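Home Products Support Knowledge Base Community Sign In

Storkeo Support / Inventory / Closed tickets

Product photos missing from shelf labels after import

Status: Closed
Product: Storkeo Inventory, desktop version
Opened by: Lộc Hầu, Ekanayake Grocery
Opened: January 2023

Original report

We run a small grocery with a lot of imported snacks, noodles and canned goods. We moved our item list from Borkama to Storkeo over the weekend. The list has 2,758 items. The import finished and said no errors, but 362 items have no photo and their names print wrong on the shelf labels. Where there should be Chinese or Vietnamese text, the label has question marks or empty boxes. English names print fine. Prices and barcodes are correct everywhere I checked.

What I tried before writing:

Restarted the program and the computer.
Deleted one bad item and typed it in by hand. The name was correct on screen and the photo stayed attached.
Printed that item. The name still came out as boxes.
Imported the same file again into a test store. Same items were bad.

The label printer is a Davow, connected by USB. It printed these names correctly when we used Borkama.

Reply from support

Thanks for the details. It sounds like there are two separate problems, one with the file and one with the printer. Please send the first 1,000 rows of your export file, and the item number for one product that failed. Also open Settings, Labels, Fonts and tell us which font is listed under Default.

Reply from Lộc Hầu

File attached. The item is one of the fish tofu bags. The default font is Label Sans Narrow. I did not pick it, so it must be what the program came with.
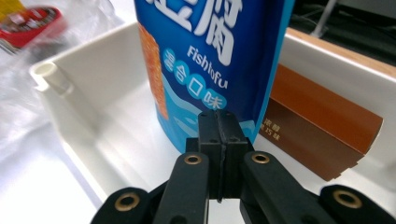 I also noticed that the bad items are not spread evenly. Most are in the snack and frozen groups. The produce group is fine, but we only ever used English names there and no photos.

Reply from support

We opened the file. It was saved in an older text format that can't hold Chinese characters, so they were replaced with question marks when Borkama wrote the file. The photo problem comes from the same place. Borkama names each photo after the item, and Storkeo looks for a photo with the name in the import file. When the name in the file is question marks, there is no match and the photo is skipped without an error.

Please do this:

1. In Borkama, go to Export, Advanced, and change Encoding to UTF-8.
2. Check the box for "Use item number as photo name."
3. Export to a new folder. Do not save over the old one.
4. Do not open the file in a spreadsheet before importing. Some versions change the encoding back when you save.
5. In Storkeo, choose Import, Update Existing, and match on barcode.

Reply from Lộc Hầu

Names are right on screen now. All the photos came in except for two items that had the same barcode, which was our mistake from years ago. Fixed those by hand.

Labels still print boxes.

Reply from support

The boxes are the font. Label Sans Narrow has no Chinese characters, and it is missing some Vietnamese accents too. Download the extended font pack from Settings, Labels, Fonts, Add, then set it as the default. In the Davow driver, turn off "Use printer fonts" or it will swap the font back.

Reply from Lộc Hầu

Turned that setting off and printed a batch of 100 labels. All readable. The long names wrap to a second line and push the price down a little, so I changed the name size from 11 to 9. You can close this.

Closing note

Cause: export encoding, and default label font without the needed characters. A request to show a warning when photos are skipped during import has been passed to the product team.

Shares: 6 Comments: 3

Comments

mkt_back_office: Same problem with Korean names. Step 4 was what got me. I kept opening the file to check it and saving it on the way out.

dpruitt: Where is the Advanced button? My Borkama only has Export and Export All.

mkt_back_office: @dpruitt you have to be signed in as the owner account. It doesn't show up for staff logins.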